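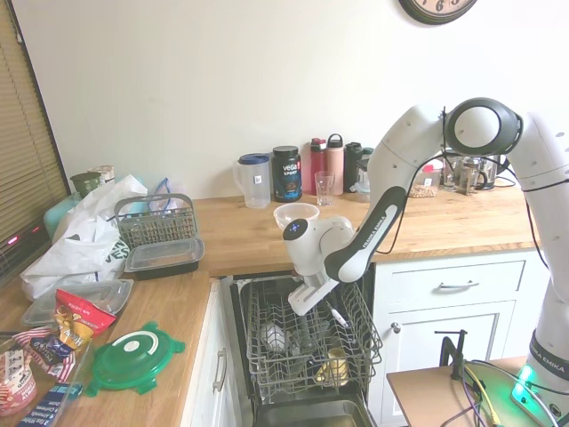 What does Rareter do?
It reads staff records out of Stilholm and prints visitor and contractor badges from them, so there's no second list to keep up.

I wrote it for our Alcaraz office, where we'd been retyping names into a label program for years - never again!

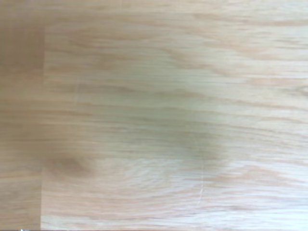 Wood grain, close up

Install
Unzip the folder, put your database login in settings.txt and run setup. It needs 50 MB of disk.

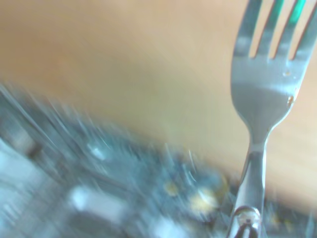 by Nuria Requena | updated Feb 13, 2025

The sample file has 1,414 made-up records in 3 tables (people, sites, badges). I've tested up to 4,000 rows and it's still pretty quick, though the first print job always drags a bit

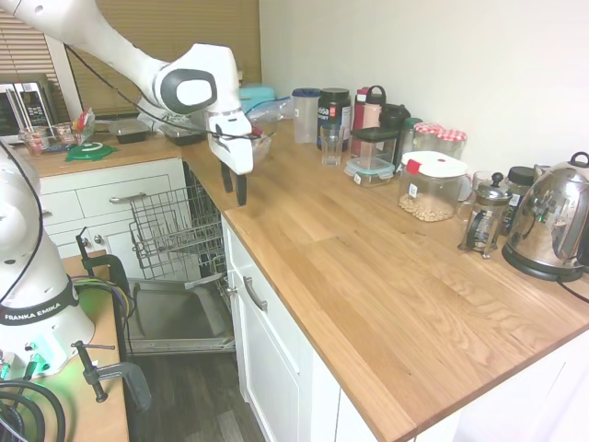 while the fonts load. The Grundness printer driver is next on my list, hopefully in March.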